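Conservação de telemóveis e acessórios em casa
Conselhos práticos do serviço de apoio ao utilizador da Dravetti

Início > Apoio > Casa e oficina > Telemóveis

O telemóvel passa pela cozinha, pela casa de banho e pela bancada de trabalho, e raramente recebe a mesma manutenção que os restantes objetos da casa. As indicações desta página aplicam-se à generalidade dos aparelhos com ecrã tátil. Em caso de divergência, prevalece o manual do fabricante.

Limpeza do ecrã

Desligue o aparelho e retire o cabo antes de iniciar a limpeza. Utilize um pano de microfibra limpo, ligeiramente humedecido com água, e passe-o em movimentos largos, do topo para a base. O líquido aplica-se sempre no pano. Os limpa-vidros, a lixívia e os detergentes de cozinha desgastam o revestimento que repele a gordura dos dedos, pelo que não devem ser utilizados. O papel de cozinha também risca determinadas películas.

Os panos de microfibra lavam-se à mão, com sabão neutro e sem amaciador, e secam ao ar.

Porta de carregamento

Quando o cabo deixa de encaixar até ao fim, a causa mais frequente é a acumulação de cotão no interior da porta. Com o aparelho desligado e sob boa luz, retire o cotão com um palito de madeira ou com uma escova de cerdas macias, trabalhando junto às paredes e evitando os contactos. Não utilize agulhas, clipes nem qualquer objeto metálico. O ar comprimido em lata pode projetar humidade para o interior e não é recomendado pelo nosso serviço.

Se o cabo continuar solto depois da limpeza, experimente um segundo cabo antes de levar o aparelho a reparar.

Capas

As capas de silicone lavam-se com água morna e duas gotas de detergente da loiça. As de pele limpam-se com um pano seco e, uma vez por estação, com uma pequena quantidade de creme incolor próprio para calçado. Retire sempre a capa antes da limpeza e volte a colocá-la apenas quando estiver completamente seca. O amarelecimento das capas transparentes resulta do envelhecimento do material e não desaparece com a lavagem.

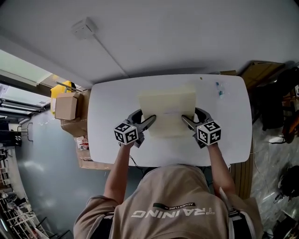
Espuma clara sobre uma mesa branca.

Arrumação de aparelhos fora de uso

Um telemóvel guardado por vários meses deve ficar com metade da carga, desligado, num local seco e afastado de radiadores. Um aparelho arrumado em dezembro com a bateria totalmente descarregada pode não voltar a ligar na primavera. Recomenda-se verificar a carga de seis em seis meses. Retire o cartão SIM e o cartão de memória e guarde-os num envelope identificado com o modelo.

Para forrar uma gaveta ou uma caixa, a espuma de célula fechada é adequada. Marque o contorno do aparelho com lápis, corte com lâmina nova e régua metálica e deixe uma folga de 2 milímetros de cada lado. Os aparelhos não devem ser empilhados com os ecrãs em contacto.

Cabos e carregadores

Enrole os cabos em voltas largas e prenda-os com uma fita de tecido. O elástico de borracha cola-se ao revestimento com o tempo. Um cabo com o isolamento aberto junto à ficha deve ser retirado de serviço; a fita isoladora não constitui reparação. Os carregadores que aquecem a ponto de incomodar a mão devem ser desligados e substituídos.

Não carregue o telemóvel debaixo da almofada, sobre a cama ou junto ao lava-loiça.

Contacto com água

Desligue o aparelho de imediato, retire a capa e os cartões e seque o exterior com um pano absorvente. Mantenha-o na vertical, com a porta virada para baixo, num local ventilado. O arroz não acelera a secagem e deixa pó e amido nas aberturas. O secador de cabelo e o forno estão excluídos em qualquer circunstância. Não ligue o cabo enquanto houver suspeita de humidade na porta.

Entrega de aparelhos antigos

Antes da entrega, faça uma cópia dos dados, encerre a sessão em todas as contas e reponha as definições de origem. As baterias inchadas não devem ser perfuradas, comprimidas nem colocadas no lixo doméstico. Transporte-as numa caixa não metálica, afastadas de materiais inflamáveis, e avise o funcionário no momento da entrega.

Os balcões de Edham e de Bernholm recebem telemóveis, cabos e carregadores de qualquer marca, sem necessidade de fatura. No último ano foram entregues 660 aparelhos em Edham e 139 em Bernholm.

Texto: Inese Urbonaitė. Revisão técnica: Wiremu Ormsby.

Páginas relacionadas
Limpeza de teclados e comandos
Pilhas recarregáveis: utilização e armazenamento
Como identificar cabos numa gaveta comum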